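Robots in Shared Workspaces
Unit 2: Bench rules for two-arm cells
Handout, Himberg teaching lab, 2018-03-16

Read this before your first booking on the Geta cell. Bring it with you, as the checklist at the end has to be signed.

Who may run the cell

Two people are needed for every session. One runs the program and the other stays within reach of the stop button. Swap over at the break if you like, but say so out loud and write the change in the log.

Before power on

Walk round the framing and look at each joint bracket. A loose one goes in the log and the session does not start. Check that nothing has been left on the work surface and that both arms are parked.

Cables

Each arm has its own cable outside the links. The ties should hold it to the forearm but leave enough slack at the wrist and the elbow for a full turn. Move each arm by hand through its range with the power off and watch the cable the whole way. Do not add ties of your own.

Soft items

Clothes are harder to work with than blocks. Straps, cords and ties move after the garment has been let go, and they can catch on a finger or on the next hanger. Leave free rail on both sides of the group so that a gripper can come in from the side. Loose straps lying on the surface count as obstacles when you plan a path. Keep the basket under the reach of one arm only.
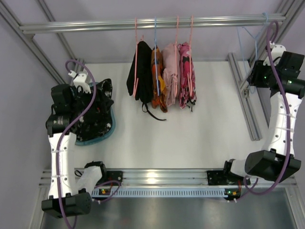 Speed and zones

In this unit the tool speed limit is 700 mm per minute in teaching mode. The Zerden controller will accept a higher value, so check the number yourself. The left and right zones meet at the middle of the rail. Only one arm may be in the shared strip at a time, and the other waits outside it until the strip is clear.

Stopping

Press stop first and talk afterwards. After a stop, do not reach in to free a caught garment until the power is off and your partner has confirmed it. Restart from the parked position.

Checklist

Brackets checked
Cables moved by hand
Speed limit read back
Stop button tested
Log signed by both

Reading for next week: Tsai course notes, page 73 onwards, on risk assessment.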